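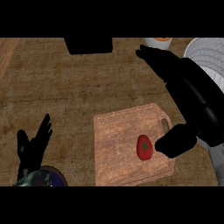
Dance shoes with suede or leather soles need regular attention at home if they are to grip the studio floor safely. Members of the Nellau dance school are asked to clean their soles after every 10 hours of class. Work should be done on a firm, level surface at a comfortable height. A wide wooden table, even one as stained and darkened by wear as this, is perfectly suitable, provided that a clean cloth is laid under the shoes. Cups should be moved well away before any cleaning fluid is opened.

Suede soles

Brush the sole with a wire shoe brush in short strokes, from heel to toe and then back again. Press lightly. Wax and floor dust will lift out as a grey powder, which should be wiped from the brush between strokes. Suede must not be soaked. If a sole has become damp, leave it in an airy room overnight and brush it the following morning.

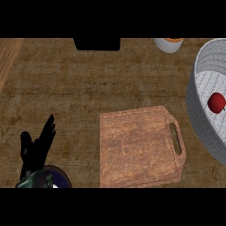
A well-used wooden tabletop.

Leather soles and uppers

Wipe leather with a barely damp cloth and dry it at once. Apply a small amount of colourless cream to the upper only. Cream on the sole makes it slippery, and shoes treated in this way may not be worn in class.

Ribbons and elastic

Wash ribbons by hand in cool water and dry them flat. Elastic that has lost its stretch should be replaced in pairs. Sew with doubled thread, keeping the stitches clear of the drawstring, and leave 2 cm of ribbon folded under at each end.

Storage

Keep shoes in a cotton bag, away from radiators. Plastic bags hold moisture and should be used only for the journey home.

Questions about repairs may be addressed to Joanne Sugden, Wardrobe Department.

Page revised 22 October 2023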